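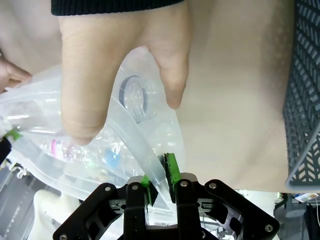
Writing for Series Television
Unit 4: The Cold Open
Fodport Evening Program, course handout

Last updated: July 30, 2023

Read this before class and bring it with you. We'll be stopping and starting clips a lot, and it's much easier to follow if you already have the terms.

What we mean by a cold open

A cold open is the stretch of an episode that plays before the main titles. It can be one shot or it can run several minutes. Some people say "teaser" for the same thing. In this course I use "teaser" only when the material is tied to that week's plot, and "cold open" for everything else plus teasers. If you read older scripts you'll find both words used every which way, so go by what the pages do and ignore the label.

A cold open comes with the titles still ahead of it. The viewer knows a break is coming, and the writer knows the viewer knows. I love this part of an episode more than any other, and I'll try to keep that under control, but you've been warned!

Four kinds

1. The crime or incident. Somebody finds something, or something goes wrong, and our regulars aren't there yet. Stavness does this in nearly every episode of its first season: ferry dock, a local we've never met, a bad discovery, titles. Notice how little dialogue there is. In "Low Water" the dock worker has two lines and neither one is about what he finds.

2. The stand-alone bit. A joke or small scene with no link to the plot. Wumbei is the one to study. Its openings are complete little cartoons and you could put most of them on any episode. That freedom is harder to write than it looks, since there's no plot to lean on and the thing has to be funny all by itself.

3. The pickup. We start right where last week stopped. Sesmont uses it after every cliffhanger, sometimes repeating the final line from a new angle. The danger is cheating: if the new angle shows a way out that wasn't there before, viewers feel robbed, and they're right to.

4. The flash-forward. We see a piece of the ending first and then jump back. "12 hours earlier" is the famous caption. I'm fonder of these than most critics are. They get a bad name from scripts that use one to cover a dull first act, but a good one changes how we watch every scene that follows. 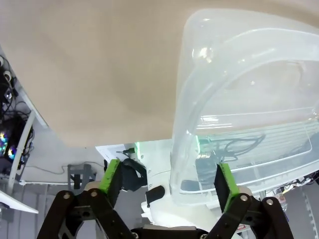

Clear plastic storage bin with black cables seen through it.

How long should it be?

Long enough to ask one question clearly. In script terms, try for 2 pages in a half hour and 4 in an hour. Those are my numbers for your assignments and shows in the real world break them constantly. The finale of Stavness has a cold open that takes up almost a third of the episode, and when the titles finally hit it's thrilling — I've seen a whole room jump. You get to do that once per series, if at all.

Page count isn't screen time, either. A silent search through a house may be half a page and play for minutes. A fast argument fills pages and is over in no time. Read yours out loud with a clock running.

Getting out: the last beat before titles

Most student openings start well and leave badly. The usual trouble is one line too many. The detective looks at the body, and then says what the body means. Cut the line. Go back one more and see whether you can cut that too.

Ways out that we'll look at in class:
- the look (a face reacting, and we don't see to what)
- the line (a short one, and preferably one that's a bit odd)
- the object (something is shown, and its meaning comes later)
- the stopped action (someone is about to do a thing, and we leave)

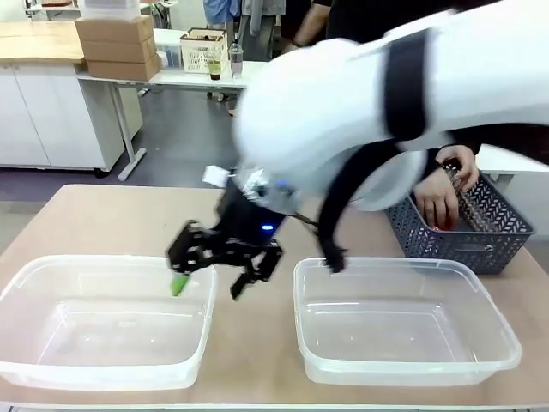
The stopped action is the strongest of these and the one I'd like everybody to try at least once this term. You set up a simple move with a clear next step, then go to titles before the step happens. The move itself doesn't need to be large. Take the small green object pinched above the left bin in the photo: it's bright, it's just over the opening, and we all want to know whether it goes in. You could cut to titles right there and people would wait for you. Sesmont got one of its best act outs from a hand over an envelope slot, and the letter turned out to matter far less than the waiting did. When you write yours, put the stopped move on its own line in the script and give it plain verbs. She holds the key over the drain. Titles.

One caution. If you stop an action, pick it up again. It doesn't have to be straight after the titles, but it has to be in the episode.

Cold opens and the first act

Read the end of your cold open and the first page of act one back to back. If act one repeats the information ("So they found him at the dock?"), one of the two is doing nothing. Stavness is guilty of this in the early going. By the middle of the season the detectives arrive already arguing about something else, and the show gets a lot better.

Comedies have the opposite problem. After a great stand-alone bit, act one can feel like starting from zero. Wumbei gets around it by opening act one on motion: a bus, a chase, somebody carrying too much laundry.

For next class

Watch the Wumbei episode "99 Umbrellas" and the Sesmont season two premiere. For each, write down which kind of opening it is and the exact last thing we see or hear before titles.

Write a cold open for your own series in progress, ending on a stopped action. Bring printed copies for your table. No titles sequence, no music cues, please.

Optional: take the opening you turned in back in May and cut its last line. See if you miss it.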